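Workbench

A workbench is a sturdy table at which manual work is done. Benches range from simple flat surfaces to heavy pieces of shop furniture with vises, drawers and power outlets. Most are used standing, and the height is usually set to suit the worker and the task.

The top takes most of the wear. Hardwoods such as beech and maple are common in woodworking shops, while steel is used where oil or heat is a concern. Light-colored tops make small parts easier to find.

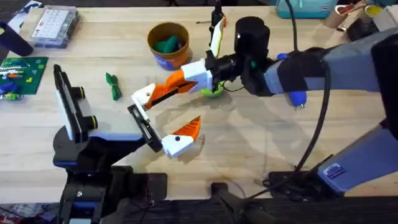

Height

Planing and sawing by hand call for a low bench, so that the worker can lean over the piece. Fine work such as carving or wiring is easier on a higher one. An old rule places the top level with the wrist when the arms hang at the sides. Some benches have legs that can be raised or lowered with a crank.

Construction

The base must resist racking, the side-to-side movement caused by pushing on the top. Wooden bases are often joined with mortises and tenons, and knockdown designs use bolts so that the bench can be moved.

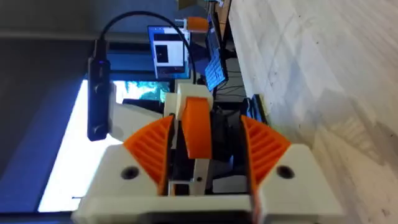 Solid wood tops swell and shrink across the grain as the humidity changes. For this reason the top is normally fixed to the base with slotted holes or loose pegs, which let it move without splitting. A top 2 inches thick is enough for light work. Thicker tops are preferred where chopping is done.

Care

Wooden tops are commonly finished with oil, which is easy to renew. Glue is scraped off once it has set, and deep dents can be raised with a damp cloth and an iron. A badly worn top may be planed flat again.
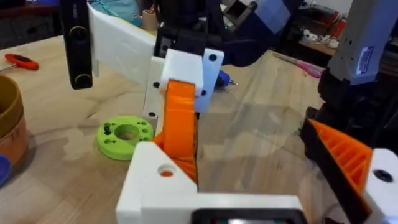
A light wooden workbench in use

See also: Sawhorse, Vise, Tool chest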